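Packing bench people wanted, Tranthorpe - part time, two posts

Posted 2 Mar 2023

Noonan sells small things in boxes. To be fair to ourselves, we sell them to people who care a good deal about both the small things and the boxes, and who write to us when either is wrong. We're looking for two people to join the packing bench at our Tranthorpe unit, to put the right small things into the right boxes, close the lids and send them out into the world.

If that sounds dull, it sometimes is. We would sooner say so now than have you discover it during your first hour.

What the job is

We make up kits for hobbyists, travellers, school art rooms and the sort of person who likes a drawer to be in order. Most kits consist of a hinged plastic box and whatever goes inside it: dropper bottles, brushes, clips, labels, little tins. Our catalogue runs to 305 kits. You won't be expected to know them all, and the people who do are not much fun at parties.

A normal shift goes like this. You collect a pick sheet, fetch the parts from the racking, check the box over, fill it, close it, label it and put it on the trolley. Then you do it again. Orders come through a stock system called Lineck, which is older than some of our customers and has to be spoken to firmly. Full training is given, including the firm speaking.

You will also:

- wipe down boxes before filling, inside and out (shiny plastic shows every thumbprint)
- stand bottles upright and check the caps are done up
- open and shut each latch, and put aside any that feel wrong
- keep your bit of bench clear enough that the next person can find it
- take a turn on returns, where you will learn a lot about human nature 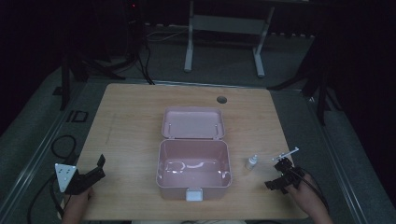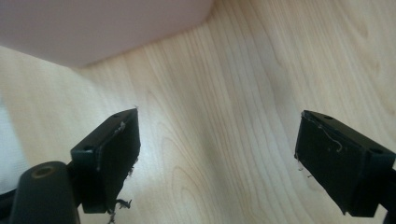 Pink box on the bench.

Pink is our best seller, for the record, and has been since last October, when we ordered far too many and then had to order more. There is also a grey one. It has its admirers.

The bench and the building

You'll be working at a table, seated or standing as you like. The packing room is carpeted, which is kinder to dropped bottles than the concrete we had in the old place, and much less kind to anyone looking for a dropped peg. There's a kitchen with a kettle, a fridge and a long-running disagreement about the fridge. Parking is free. The 731 bus stops at the end of the road and comes when it feels like it, so we don't make a fuss over five minutes either way.

Music is allowed at a low volume. Whoever starts first picks it. This has made some people surprisingly punctual.

Hours and pay

Each post is 20 hours a week, spread over four or five mornings. We can be flexible about school runs and appointments if you tell us beforehand. The starting wage is £1,768 a month before tax for the senior bench post, which includes setting up the day's work and closing down Lineck at the end of it. The other post is paid by the hour and the rate is on the application form. Please say which you want. You can put both.

Autumn is busy. In a heavy week the bench sends out 2,000 boxes, and everyone from the office comes down to help, with mixed results. There are extra hours then for anyone who wants them, and no sulking at anyone who doesn't.

Who we'd like

You don't need experience. A past in shops, kitchens, stockrooms or the packing of other people's suitcases would be useful. Steady hands are more use to us than fast ones. You should be able to tell when a kit is one item short without having to tip the whole lot out, or be willing to learn.

It helps if you:

- can read a pick sheet and believe what it says
- notice when two bottles look the same and aren't
- can lift a full carton onto a trolley, or are happy to ask someone who can
- don't mind being asked to check something twice

If you have a condition that affects how you sit, stand or grip, do get in touch. Tables can be moved and the work divided up in different ways, and we have done it before.

How to apply

Recruitment is being handled for us by Codix, who have the form at their Tranthorpe office and will post one out if you ring. It's two pages. The second page asks you to tell us about something you have put in order, and we do read the answers. A garage will do. So will a spice rack. Please don't attach photographs of the garage.

No CV needed, though we won't send it back if you've gone to the trouble.

Anyone we'd like to meet will be asked in for an hour at the bench, paid, with tea. You'll pack some kits alongside the people you'd be working with and have a chance to look us over too. We'll let everyone know the outcome, including those we can't take on. Both posts will stay open until filled.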